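Updated Jun 3, 2024

## Keeping a sofa cover in place

A loose cover slides because the fabric under it is smooth. Before buying clips or straps, take the cover off and vacuum the seat, including the gap along the back. Crumbs and lint in there make everything shift.

**Tucking.** Start at the back and work forward. Push the cover into the gap with the flat of your hand, then follow it with a rolled magazine or a length of pipe insulation. Cut the insulation 2 inches shorter than the seat so it doesn't poke out at the ends.

**Grip.** A piece of rug underlay under the seat section works well. I use the Alis open-mesh kind, cut 5 inches in from every edge. Don't use it on leather or vinyl — it can leave marks in warm weather.

**Washing.** Cold water, low spin, and close any zippers first. Cotton covers go back on easiest when they are very slightly damp, but let them dry fully before anyone sits down. Dark colors fade on a line in full sun, so hang them inside out.
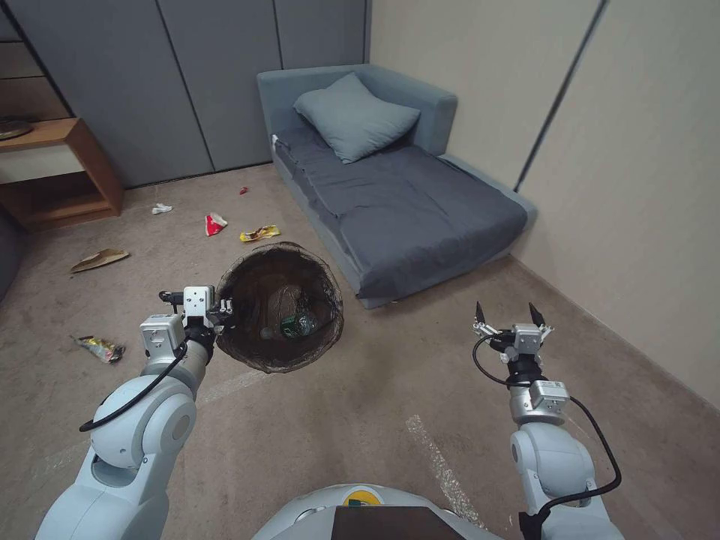

**Corners.** If the corners droop, fold the extra fabric under and pin it from below with upholstery twist pins. Two per corner is plenty. Check them every few weeks, and take them out before washing.

**Pet hair.** A damp rubber glove picks up more than a lint roller. Wipe in one direction and rinse the glove in a bucket, never in the sink.

**Winter storage.** I swap to the heavy covers in November. The light ones get folded around a sheet of tissue and go in a cotton bag, with a label giving the size.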